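Okay, long thread coming, because we got home from the Cestlow charity run last night and I'm still buzzing. Hill climb cars, one very old ambulance, and a whole lot of rain. Get a coffee.

Quick background for new followers: I help crew a little rally team that raises money for families of lifeboat and mountain rescue crews. The car is a small hatchback we call Pivow. Yes, it's a silly name. It stuck. 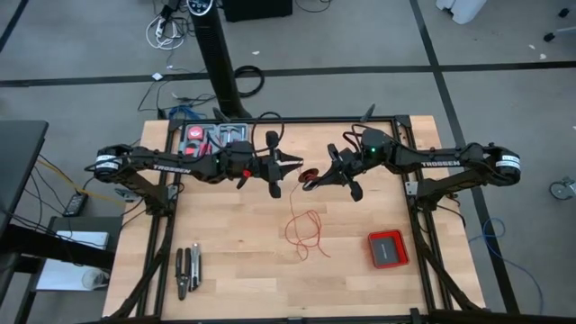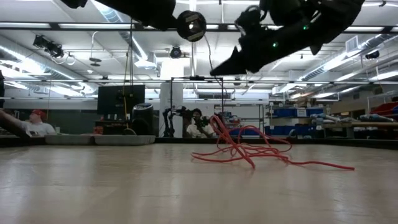

So! Cestlow. The idea is simple. People sponsor the car by the mile, we drive a loop through the valley towns, and at every stop folks can sit in the seat, honk the horn and drop something in the bucket.

We had 100 miles on the route card. We did all 100! In August the clutch went at mile 23 and we finished the day on a flatbed, so you can imagine the noise in the car when we rolled back into the square.

(The flatbed day still raised money, by the way. People kept handing us coins through the window of the truck. I love this hobby.)

First stop was the school in the lower town. The kids had made a checkered flag out of a bed sheet and they would NOT stop waving it. We were supposed to be there fifteen minutes. We stayed most of an hour and I regret nothing.

Second stop, the Harkano garage. They've looked after our tires for two seasons and they'd put out soup and rolls for anybody who wandered by. Leek and potato. I had three cups, and I'd have had a fourth if the driver hadn't started the engine and looked at me.

Then the long climb over the top, which was pure fog. I was on the maps and could barely see the hood. We took it slow with every light on. The old ambulance was behind us the whole way with its wipers squeaking and somehow it never missed a gear.

For the car people who always ask: new clutch, new front bushings, same tired gearbox. She jumps out of third if you lift off too fast downhill, so you hold the lever with your knee. Not in the manual, but it works great.

Also we swapped the heavy seats for a lighter pair we found used. One is blue and one is gray. We're calling it a design choice.

OK, money! The mileage pledges came to 2000 dollars, and with the buckets and the raffle on top we finished on 2496. TWO THOUSAND FOUR HUNDRED AND NINETY-SIX. That's our best single day ever and it was raining sideways for half of it.

The raffle was a riot. Top prize was a ride over the hill stage in the passenger seat, and it went to a retired bus driver who told us she'd spent her whole working life being told to slow down. She's already asked if she can bring her own helmet.

Every dollar from the buckets goes to the family fund. It pays for things like travel to the hospital, a few nights in a motel nearby, groceries when somebody's off work. Small stuff that adds up fast when you're going through it.

A woman at the last stop told me the fund covered her gas for a whole winter while her husband was in rehab after a rescue went wrong. She just wanted to put her hand on the car. I had to go stand behind the trailer for a bit after that one.

Next up is the Tiwari winter show, indoors, with heating! The car will be parked near the main doors with the hood up and you can try changing a wheel against the clock. Bring gloves, those nuts are stiff.

If you want to help and you're near Cestlow, we could really use somebody with a tow hitch for the weekend of the show. We'll feed you. The soup offer may still stand, I'll ask.

And thank you to everyone who stood out in that weather with an umbrella and a pocketful of change. You were amazing, every one of you.

More when I've washed the car. There's a piece of hedge in the front grille that I think came from the second bend.

December 1, 2011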